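Zildale finally hangs its banner, and I may have lost my voice

I got to the rink way too early, like I do for every home opener, and the line for the doors already went past the skate shop. So I wasn't the only one who'd been waiting since May for this!

If you missed it (how?), the Zildale women won the league cup last spring, beating Cerkholm on the road in overtime. The party that night happened on a bus, basically, and most of us at home watched it on a stream that froze every time somebody took a shot. So this was the first chance to do it right, with the lights down and the whole team lined up on the blue line in those new white sweaters.

The banner went up at the north end, next to the old one from the juniors. It got stuck partway and hung there crooked through most of the anthem, and people cheered even louder when it got moving again. Irina Mocanu, who scored the overtime goal, got to pull the cord. She had her helmet on backward for a second and I think the whole bench was laughing at her.

Then there was a game to play, against Cerkholm again (nice work, schedule people), and for a while it looked like the ceremony had taken all the air out of our side. We were down 2 before I'd even found my seat again with my fries. The passing was sloppy, the power play went nowhere, and Cerkholm's top line skated around us like we were traffic cones.
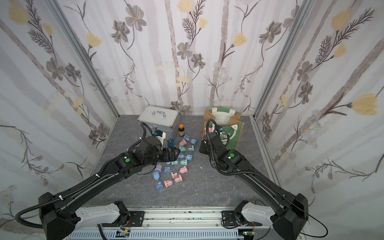
Floarea Jitaru said afterward that the room was pretty quiet at the first break, and that the coach only told them to quit looking up at the ceiling and start shooting. She figured they'd had maybe one decent chance all period, and it was hers, and she fanned on it.

Well, they started shooting. Number 17 got the first one back on a rebound, the kind of ugly goal I love best, and the place woke right up. Mocanu tied it early in the third with a wrister from the circle, and then Jitaru got her own back with a shorthanded breakaway that had the guy next to me spilling his soda on both our coats. I didn't even care! An empty-netter made it 4 to 2, and that was the final.

I do have worries. The penalty kill was running on luck for long stretches, and the backup goalie is still out with a bad knee, so there's not much of a cushion if anything goes wrong in net. But it's early, and last year's team started slower than this.

Next up is a road game at Tolex, and the fan bus still has seats if you ask at the ticket window. Bring a blanket, the heater on that thing hasn't worked right since last winter.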